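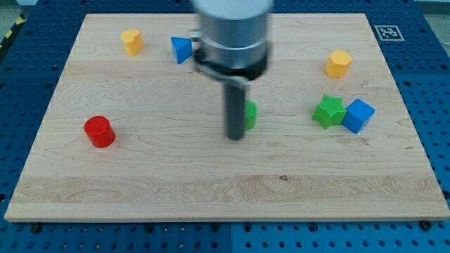 Solid shapes – notes for session 3 (Yaryna Bondarchuk's group)

Prism = same shape all the way through. Cut it anywhere parallel to the end, same face. So the yellow hexagon block is a prism, so is the blue triangle one. Cube too, just a special case. Star and heart – same idea if the sides go straight up, but the heart has curved sides so most books wont call it a prism.

Cylinder: the red one. Flat top, one curved surface. Not a prism in the strict sense, same volume rule though.

Volume = area of end x height. Learn it.

Hexagonal prism: 8 faces, 18 edges, 12 vertices. Triangular: 5, 9, 6. Check with F + V – E = 2.

Homework: end area 72 sq cm, height 40 cm, find the volume. Show yor units. Hand in to Omid Tabrizi by Saturday.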